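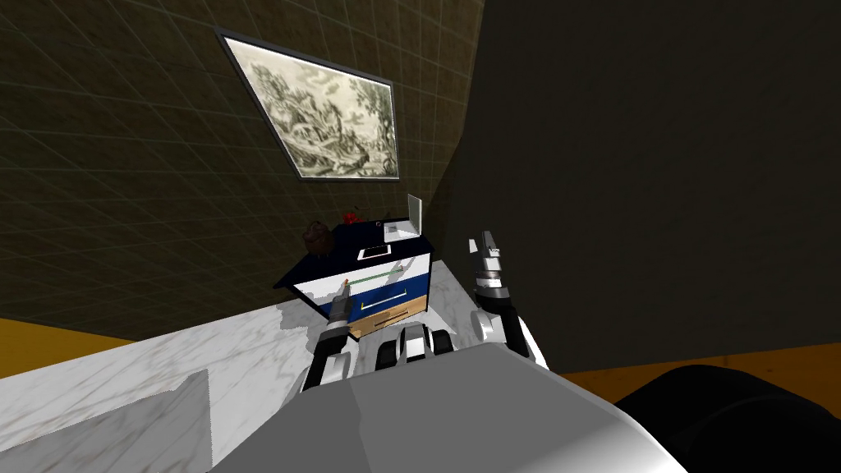
Larketik's second album, Erside, was mixed at a level most club engineers would call unfinished. The loudest passage sits well under the usual ceiling, and the low end below 133 Hz is summed to mono throughout. Producer Mwende Mbwambo built the percussion from household recordings: a fridge compressor, a tap, the knock of knuckles on a tabletop. Each hit was pitched down, gated and layered beneath a sine kick. Of 3,585 recorded samples, 279 survived to the final sessions.

The bass parts came from Ro-un Song, who ran a single analogue oscillator through two filters in series. Resonance was automated by hand, and the takes were left unquantised – a decision mastering engineer Leonardo Ferri opposed until the second test pressing. He now says the timing drift gives the kick somewhere to land.

The vinyl edition is limited to 700 copies, cut at 45 rpm across two discs. Track order differs from the digital release, with Prarncombe moved to side D to keep its sub-bass off the inner grooves of side A. A live version of the set, reworked for four channels, is programmed for December.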